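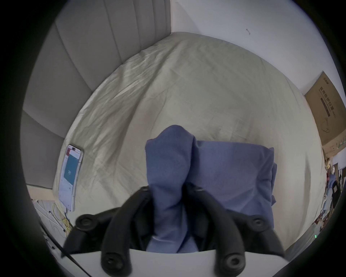

Blue cloth between the fingers, seen from the gripper

Moved from the folding tables to the grippers, anyone else?

foldedcorner
Long time reader, don't post much. I've been at Zendine in Ploltodham for 12 years, nearly all of it folding, and since September five of us have been on the grippers instead. So you've got one in each hand, you pick up a shirt, fold it on the bed, shake it out, do it again, and it all gets recorded so a machine can learn it. Same hourly rate. I sit down more than I used to, my feet are loving it!

What I wasn't ready for is how stupid you feel at the start. I can fold a T-shirt in my sleep and suddenly I can't find a sleeve. You've got no fingertips, basically. With my own hands I feel for the seam and flip it without looking, and with these you have to look at everything, decide where the cloth will bend, then go in slowly and pinch.
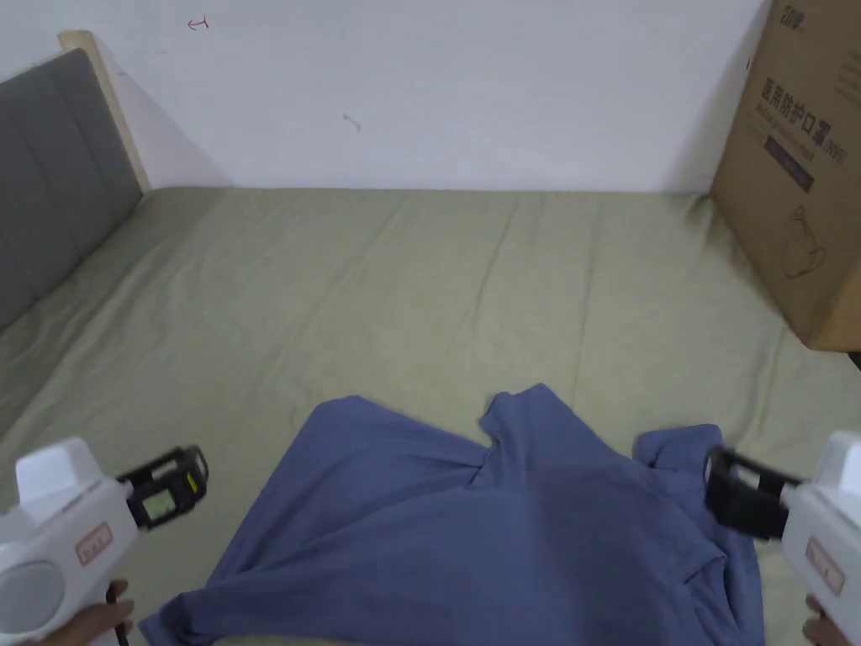
Sleeves are still my worst bit. If you grab too near the cuff the whole thing twists round on itself and you end up with a rope. Too near the shoulder and the collar comes up with it. My supervisor Úna Hennessy says leave the mess in and sort it out on the recording, as the fixing is worth having too, but twelve years of being told off for a wonky pile is hard to shake.

Anyway, what I wanted to ask is whether anyone's place has got past this stage. What happened to the people on the tables?

pegbag71
We did something like it at Predstead. Seven of us went on the recording, then it was three, then they had what they wanted and we were back on the tables. No machine folding anything yet that I've seen. There's a lot of talk about one.

My advice is get it in writing what job you go back to. I didn't and ended up on nights.

Marl_and_Moss
Sorry but I don't get how people can be cheerful about this. You're teaching the thing that replaces you, on the same money as folding. At the very least it should be paid as training work. When I trained new starters I got an allowance.

foldedcorner
Not cheerful exactly, just less achy. The allowance is a fair point and I hadn't thought of it. I'll ask.

tumblecount
Bit harsh Marl. Our place can't get folders for love nor money, we've had an advert up since before summer and two people came to look round. If a machine did the flat stuff I'd shake its hand.

Marl_and_Moss
Maybe put the wage up on the advert then.

tumblecount
Ha. You come and tell them.
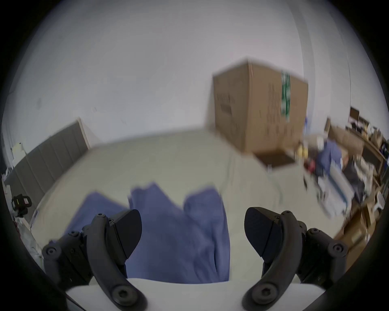
Cloth on the floor under the fingers, still a crumple

foldedcorner
Put another one up as someone messaged me asking what it's like from the gripper end. It's very bendy round the edges, made me feel a bit seasick when I watched a few back. I much prefer working on the bed, the floor does my knees in and the cloth just lies there flat with nothing to get under.

Wristwise, has anyone else had trouble? I'm fine in the morning and by three o'clock my right thumb has gone numb. It's a different ache from the tables, that was all shoulders.

pegbag71
Yes!! Elbows in, and hold it looser than you think. I was strangling mine. We also swapped every hour, one person on and one doing the log, and that helped more than anything the physio said.

hobnail
Different trade (warehouse, picking) but I'd back up Marl on the money. We had the Tiedemann system put in and I'm not against it, my back's a lot better and I walk half what I did. But the good pickers knew where everything was and that used to count for something. Now a new lad does the same numbers as me in a fortnight. Nobody lost their job, but being good at it stopped mattering. That's the bit I'd watch for.

foldedcorner
Hobnail that's really close to it. At the moment it's sort of the reverse for me, they want people who can fold, and Úna asks me why I do a thing a certain way, which no one ever did before. I had to stop and think why I do the sleeves first. I haven't got a clue what happens once they've got enough, the target is 2,000 folds and after that it's "we'll review".
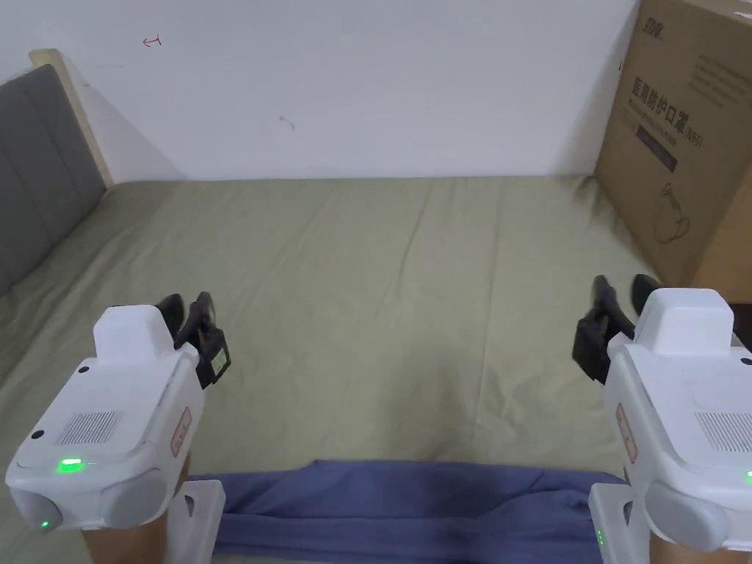

Both grippers over the bed, a hand on each

Marl_and_Moss
"We'll review" means get it in writing, like pegbag said.

tumblecount
Agree with Marl for once. Mark the thread.

foldedcorner
Right, I've asked for a sit-down with Úna about the allowance and what I go back to. Asked about swapping every hour as well. Will post when I hear.

pegbag71
Good luck. And loosen that thumb!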